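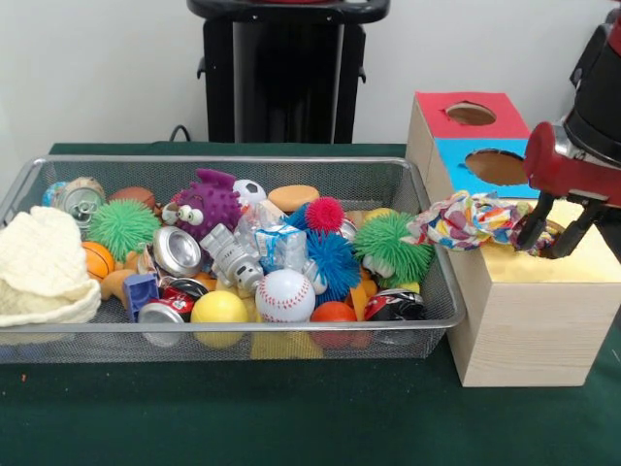

Why did the arm keep reporting a successful pick after it had lost the object?

The controller decided whether something was held by looking at finger position once, right after the fingers stopped closing. If the object slipped out later, on the way up or across to the boxes, the status stayed at "held" and the arm went through the rest of the cycle with nothing in it.

5.2 False hold status

We found this fault late. In the first block of 400 pick cycles, the log written by Gremura listed 203 drops into a box. Satish Mathew went back over the recordings by hand and could confirm only 169 of them. In the remaining cycles the arm had moved to a hole, opened its fingers and returned, and the planner had marked the object as sorted. The object was then missing from the planner's list while still lying in the basket or on the table.

The basket makes this worse. It is packed, and the contents differ a lot in how they behave between two fingers. A baseball either sits in the grip or doesn't. The spiky rubber balls are another matter: the fingers can close on the strands alone, stop at a width that looks like a good grasp, and let go as soon as the arm speeds up. Cloth has a similar problem. It folds between the fingertips, and the width reading tells us very little about how much of it has been caught.

Figure 6. Work area for the sorting task, with the wire-mesh basket of toys and the three light wooden boxes, each with a round hole in its top.

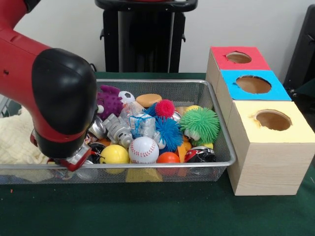 A false hold would be a bookkeeping error if it ended there, but the status flag is also used by the motion layer. With the flag set, the arm uses the slow carrying profile and the collision check is widened to allow for a hanging object. With the flag cleared, it moves at full speed with the tighter check. In one late cycle we saw the opposite error. The flag had been cleared while the fingers still held a strand of a spiky ball, and the arm swung back over the basket at full speed with the ball trailing below it. The ball struck the rim and came loose. Noreen Flanagan pressed the stop, and we suspended runs for the day.

The cause of this second case was in the Jikadell driver. An open command was acknowledged when it was received, and our code treated the acknowledgment as a completed release. The longest gap we measured between acknowledgment and fully open fingers was 714 ms, long enough for the return move to begin. On most cycles the gap did no harm — a rigid object had already fallen by then — and so the error stayed hidden through our bench tests, which used only rigid blocks.

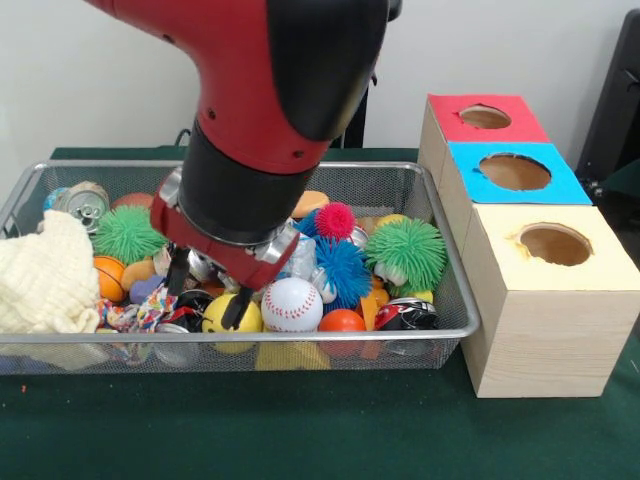

We made three changes. Finger width is now read throughout the carry, and any closing movement past a small threshold clears the flag and sends the arm back to a fixed point above the basket. The return move waits for a measured open width. Finally, an object stays on the planner's list until a sensor under the hole has registered it, whatever the gripper reports.

The first change does not cover strands. If the ball tears free and a few strands stay pinched, the width may barely move. We tried a motor current limit as a second signal and gave it up, as the readings overlapped too much between a light toy and an empty grip. For now the sensor under the hole catches these cases, at the cost of a wasted trip. Anyone using the logs from the first block should take the hand-checked labels and ignore the status column.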